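Holding Soft Packaging with a Hand-Held Gripper: Our House Rules

By Zawadi Tanui

Welcome back, friends! Last month we covered boxes and cans, and so many of you at Nyaga wrote in about tubes that I thought I'd better sit down and write this one properly. Tubes are fussy. They dent, they lean, and they remember every careless squeeze - I keep a drawer of sad ones to prove it.

Before you start, clear a little space on the table and wipe both fingertips with a dry cloth. Check that the cap is on tight (please, please check the cap).

1. Stand the tube up and bring the gripper in level, with one finger on each side.
2. Close slowly until both tips touch, then stop and look. If the wall is folding in, open up and start again.
3. Keep the crimped end pointing up and well clear of the fingers.
4. Hold for a slow breath before you move off.
5. Keep your path away from other bottles and from your neighbor's arms. A shared table is a shared job, so say "moving" out loud.

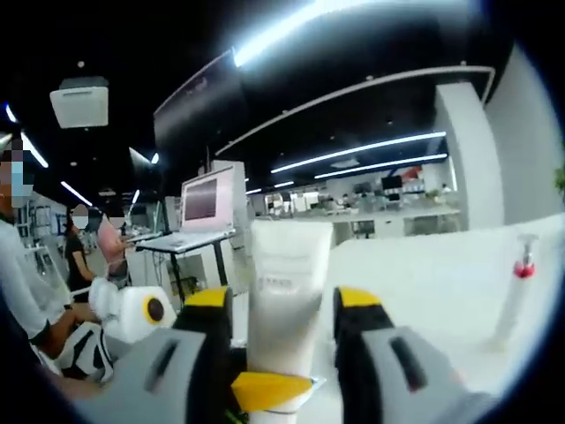

White squeeze tube held upright between the two fingertips, crimped end up.

When you're done, set the tube down before you open the fingers, and write any dents in the Erkel log. We're up to 171 entries now, and I do read them all, usually with my coffee at 8 in the morning.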